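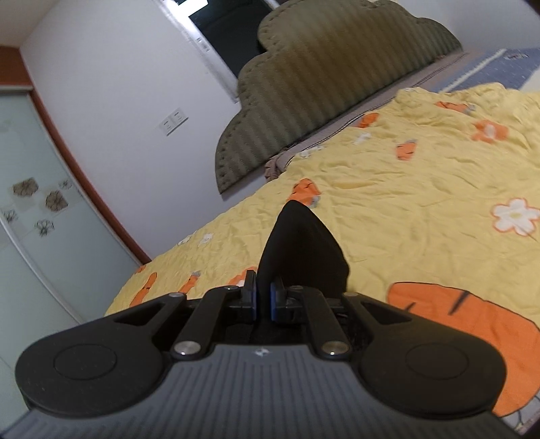
Socks that come out of the dryer alone should have somewhere to go, according to one of the Tukholm households that tried the service last August, and a bag by the bed is as good a place as any. The household had been keeping its odd ones in a kitchen drawer for years and was glad to have the drawer back.

Flelus opens its small-textiles collection to the whole of Tukholm on 19th April. Residents can hand in the soft things that pile up on beds and chairs and never quite get put away: single socks, worn T-shirts, cleaning cloths, pillowcases, tired children's bedding. Black, yellow, plain or covered in cartoons - it all counts, as long as it is clean and dry.

The trial was run in the Sani neighborhood, where 563 homes signed up and filled 3562 bags. We had hoped for 2000, so we are delighted! Many families told us they had made an evening of it, tipping the laundry out over the quilt and sorting it together before bedtime.

How it works

Pick up a free bag at the Arer library or at the Flelus shop. Each one holds roughly 30 pairs of adult socks. Fill it, tie it and leave it at either place during opening hours. Socks don't need to be matched - our sorting tables are long, and a surprising number of pairs find each other there.

Wearable items go to the Flelus secondhand rail. The rest is cut into wiping cloths for local workshops. Quilts and pillows with filling can't go in the bags, but the shop will take them at the side door.

Bags are available from opening day, and there is no need to register.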